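Guides > Kitchen > Storage > Sorting and descaling drink containers

We use cookies to remember your settings and measure page visits. Accept | Manage choices

Sorting, cleaning and storing bottles, jars and jugs

Last updated 25 August 2022

This procedure covers the mixed containers that build up on a kitchen table or counter: plastic bottles, open tumblers and jars, and insulated jugs. It does not cover pressurized siphons or anything with a heating element. Allow one afternoon for a household's full stock. Most of that is drying time.

What you need

A cleared table, wiped and dry
Two dish towels
A bottle brush and a narrow straw brush
White vinegar or citric acid
Dish soap with no added fragrance
Masking tape and a marker
A drying rack that holds items upside down

Step 1. Bring everything to one surface

Empty the cabinets, the car and the bags by the door. Put every container on the table before washing any of it. Sorting from the cabinet shelf does not work well; the items at the back get skipped and lids are matched to the wrong bodies.

Bottles with an uncertain base can be laid on their sides at this stage, provided they are closed or empty. Jugs stay upright. Keep them toward the back of the table, where an elbow will not reach them.

Step 2. Sort by opening, then by material

Group the containers by the width of the opening. The opening decides which brush fits and how long the item takes to dry.

Wide, no lid: tumblers, cups, decorated party cups, open jars.
Narrow neck: drink bottles, syrup bottles, supplement bottles.
Insulated: thermos jugs and vacuum flasks.

Within each group, separate clear plastic from opaque. Clear plastic shows residue and can be judged by eye. Opaque bottles have to be judged by smell and by running a white cloth around the inside of the neck.

Bottles that still hold a product are not part of the wash. Read the label, check the date and return them to their shelf. If the label is too worn to read, discard the contents according to local rules and recycle the bottle. Do not refill a product bottle with drinking water.

Step 3. Wash the open containers

Use warm water, not hot. Printed bands, frosted coatings and small applied decorations loosen in hot water and in the dishwasher. Hold the cup by the rim and wipe around a decoration with a folded cloth, following its outline. A brush will lift the edge.

Check the bottom rim. Cups with a recessed base hold a ring of water there, and it will mark a wood table overnight.

Step 4. Wash the narrow bottles

Fill one third full with warm water, add two drops of soap, close and shake. Empty, then work the bottle brush down to the shoulder and turn it. Rinse twice. Old adhesive on the outside comes off with cooking oil left on for 15 minutes, followed by soap.

Step 5. Descale the jug

Remove the lid and take out the gasket if the maker allows it. Fill the jug with warm water and a cup of vinegar. Leave it open. Never close an insulated jug on a descaling mix — gas can build up under the lid. After 41 minutes in our own test on a Bradetti two-quart jug, the gray film wiped off with a soft brush. Heavier scale needed a second fill.

Rinse until there is no smell. Wash the lid separately, including the channel under the spout. Do not submerge the body; water gets in at the collar and does not drain.

Step 6. Dry and check

Dry everything upside down on the rack with lids off. Jugs should lean at an angle so that air can enter. When dry, set the containers back on the table and make the final decision on each one before storage.
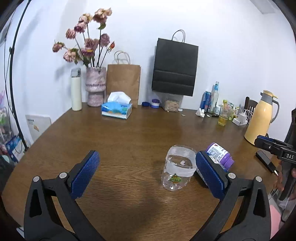
Mixed containers on a wood table: clear open container, purple bottle on its side, pale yellow thermos jug behind.

Discard any plastic that is cracked, sticky or cloudy on the inside after washing. A scratched outer surface is acceptable.

Step 7. Store

Store jugs with the lid resting loose on top. Store bottles standing, caps off, in a shallow bin; the Lomamholm shelf bin fits a standard cabinet and keeps them from tipping. Stack open cups no more than three high — decorated cups should not be stacked at all. Mark the bin with tape and write the month of the last descaling on it.

Repeat the descaling every two months in hard-water areas, twice a year elsewhere.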